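Panagiotis Ivanov Joins the Cast of "Werkavance" as Filming Begins on Season Two

Jollonano Pictures is delighted to share that Panagiotis Ivanov has joined the second season of the family drama "Werkavance," with cameras rolling from Monday. He will play Tomić, the long-lost uncle whose letters kept viewers guessing all through the first season, and whose voice was heard for all of 14 seconds in the finale.

"I watched the whole first season in one weekend, and then I called my mother and made her watch it too," said Ivanov. "So when the offer came I said yes before I had read a page, and then of course I read every page, twice. Tomić is proud and funny and he has stayed away far too long — I think a lot of families have somebody like him." 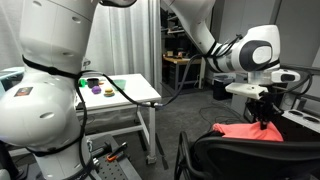 Ivanov spent 4 years on the hospital series "Zoler," where he appeared in 121 episodes, and fans of that show will be happy to hear that he gets to sing again in this one. He read opposite most of the returning cast before the part was settled, and everyone at Jollonano came away from those afternoons a little teary and very sure they had found their uncle.

The new season picks up on the morning after the wedding, with the bakery still closed and the family not quite speaking. "Werkavance" returns in November, with a double episode to open the season.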